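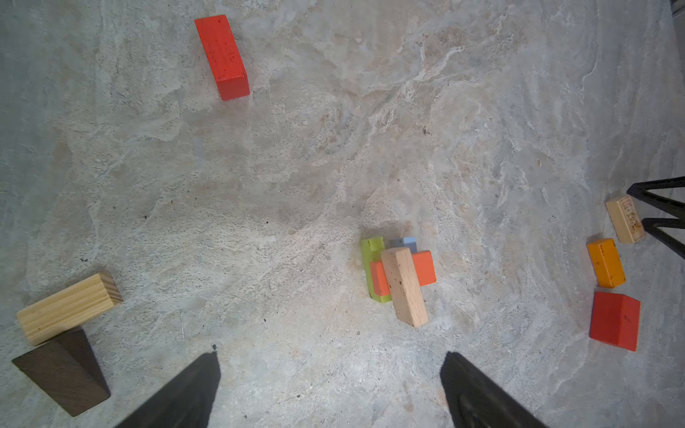
Home & Workshop Tips / Keeping a Practice Space

Reading time: 2 minutes

Search the Tollow Library
Enter a keyword
Go

Caring for a Room Used for Tarot and Rune Reading

Members of the Tollow Society often read cards or cast runes in a spare bedroom or a corner of the workshop. The following guidance covers the upkeep of that space and of the items kept in it. It does not deal with the meaning of any card or sign.

Cards
Wash and dry the hands before handling a deck. Marks on coated cards may be lifted with a soft, dry cloth. Water should not be used on uncoated cards. A deck that has begun to curl can be placed under a heavy book for 2 or 3 nights, away from radiators.

Wooden runes
New sets often have rough edges, and these may be eased with fine sandpaper, working along the grain. Apply a thin coat of beeswax polish, leave it for an hour and buff. Painted signs should be left unwaxed until the paint is fully hard.

Cloths
Reading cloths of plain cotton can be washed by hand in cool water. Velvet is better brushed than washed. Dark cloths should be washed separately the first time - the Imside pattern in particular is known to lose colour.

Candles and incense
Stand every candle in a holder with a wide base, at least 100 cm below any shelf or curtain. Spilt wax should be left to harden and then lifted with a blunt plastic scraper. Open a window after burning incense. No flame should be left unattended, however short the absence.

Storage
Members with several decks may find a shallow drawer with 4 divisions sufficient. Cedar chips discourage moths but must not touch the cards. The Bivau storage sheet, revised each August, gives measurements for those who wish to build their own.

Contact the Society | © Tollow Society, Paulauskas House | Back to top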